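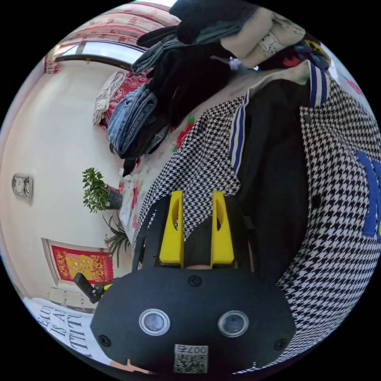
*Slide 1. Varsity-style jacket in black-and-white houndstooth, striped rib at the collar.*

# Matching repeats at the seam: speaker notes

Fri 26 June, Drivunstead, afternoon session. Keep the title slide up until the doors close.

**Opening**

Start with the definition. Classic houndstooth is a two-and-two twill with four dark threads and four light threads in both warp and weft. The broken check comes from the color order and the twill step together. Change either one and the figure changes.

A printed houndstooth has no such constraint. Its repeat is whatever the screen or file says it is, and it can sit off grain. Ask how many in the room cut printed goods. If it is most of them, spend longer on skew and skip the yarn slide.

**Repeat size and waste**

Matching costs cloth. The worst case per piece is close to one full repeat in each direction, so a small check is cheap to match and a large one is not. State the repeat before the marker is made. Do not let it be read off a photo of the swatch.

Dixit trial, January: 800 units, one style, repeat of 21 mm. Matched at center front, pocket and side seam. Side seams matched from hem to underarm only. Above that point the shaping makes a match impossible on most sizes — say so early, it saves an argument at fit approval.
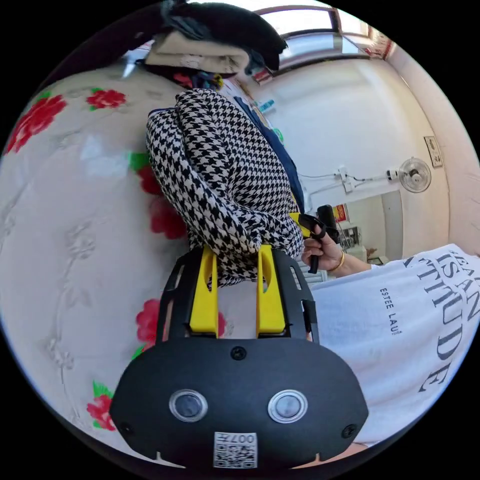
**Ronaldo Trindade**
Pattern engineer, Brimgate

**Where the eye looks**

Order of priority used at Brimgate:

1. Center front, horizontal match across the opening.
2. Patch pockets to body.
3. Center back seam, if there is one.
4. Sleeve to armhole at the front notch.
5. Side seams.

The sleeve match is made at one notch. Ease in the sleeve cap moves the check out of line above it. Two-piece sleeves drift again at the elbow. Neither counts as a defect under our spec, and the inspection sheet has to say that in words an inspector will accept.

Snap fronts need more care than buttonholes. A button can be moved a little after the fact. A snap is through the cloth, and moving it leaves a hole. Mark snaps from the check and verify against the paper.

**Skew and bow**

Skew: the weft crosses the cloth at an angle. Bow: it crosses in an arc. Measure both at the start, middle and end of each roll. With a plain cloth you can live with more. With a check the line at the hem shows everything.

On the Stekance rolls 17 were measured and 2 went back. Both had bow, and both had passed the mill's own check. Do not name the mill if asked. The lesson for this group is where to measure: the first few yards of a roll are the least reliable part of it.

Pause for questions. Water.

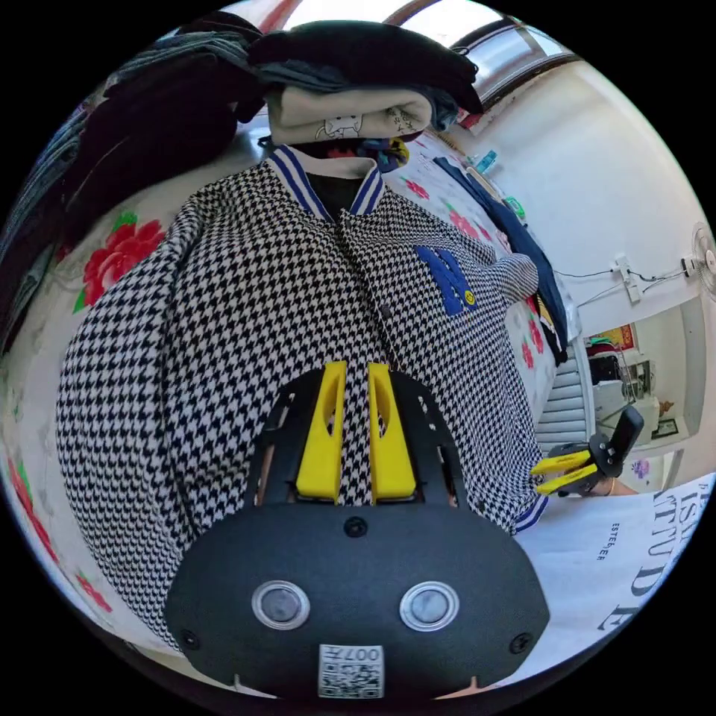

*Slide 9. Checked fabric.*

**Spreading**

Face up, one way. Houndstooth has a direction, and a panel turned end for end will read wrong next to its neighbor even when the lines meet. Pin at the repeat along the selvage. On low spreads, block cut first and trim to line by hand.

Fusing comes after block cutting and before the final cut. Shrinkage in the press is small but it is rarely the same in warp and weft. Re-measure the repeat on a fused block and correct the front pattern if needed.

**Tolerance**

Our figure is 2 mm at center front. Elsewhere it is set per style. Write it next to the seam on the sketch — a general note at the foot of the page gets missed.

Last slide is the blank inspection sheet. Paper copies are on the table by the door. Leave the slide up during questions.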